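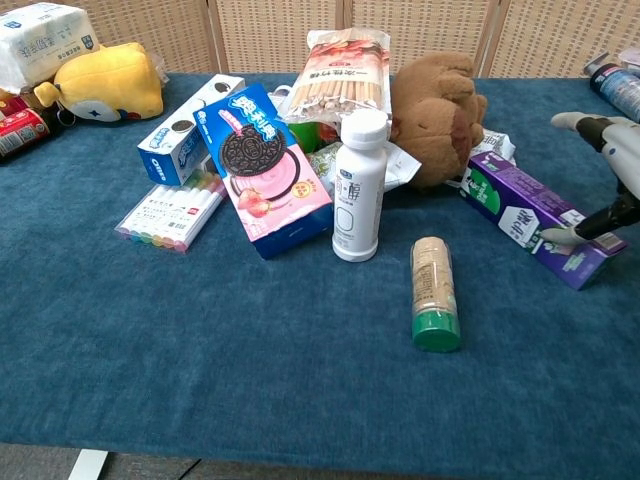

The Swap Table

Posted 7 September 2001

Well, we did it again! The fall swap was even bigger than the one in February, and I am still finding crumbs in my purse. For anyone new to these pages, the rules are easy: bring a snack you don't think the rest of us have tried, bring something small that isn't food, and put it all on the table. Numbers come out of Percy's hat and you pick in that order. We had 18 people this time, counting Sushil's two nephews, who were very serious about the whole business and took forever to choose.

The blue-green tablecloth is Nazanin's and it feels like velvet (please, please keep lids on your drinks, she has been very patient with us). She wanted me to iron it first. I did not iron it. The woven screen at the back makes any corner look dressed up, and I would happily take it home if it fit in my car.

Strawberry Oreos! The pink box was the one everybody kept picking up and putting down again. I'm a plain Oreo person myself, but I had one of these with coffee and then I had another one, so draw your own conclusions. Mehrangiz says they taste like the milk left over from pink cereal, and she means that as a compliment.

The biscuit sticks in the clear bag went early, to Firouzeh, who opened them on the spot and passed them down the row. That's the spirit of the thing if you ask me. My advice is to grab a bag if somebody brings them again — they're good with soft cheese, and very good with nothing at all.

Markers in a clear pack, pink through purple. I had my eye on these and drew number 10, so you can guess how that went. The younger nephew has them now and has already mailed me a drawing of a bus.

And the little yellow plush fellow with the star on his side. We argued over what he is supposed to be. A chick? A bear? Percy said potato and got booed. He went home with Nazanin, and I'm told he lives on top of her TV now.

Tissues also count as "something small that isn't food," in case anyone was wondering. I thought a nice pack of tissues was a perfectly good prize and I'd have been glad to win it.

A few odds and ends. Whoever left a gray cardigan on the coat hook, it's at my house, washed and folded. The coffee can took in 62 dollars toward the room, so we're paid up through the winter — thank you! Mehrangiz is collecting ideas for the next one and would like to try a soup night along with the swap, so tell her if you own a big pot. And if you want the recipe for Firouzeh's date cookies, get in line behind me, I've been asking since February.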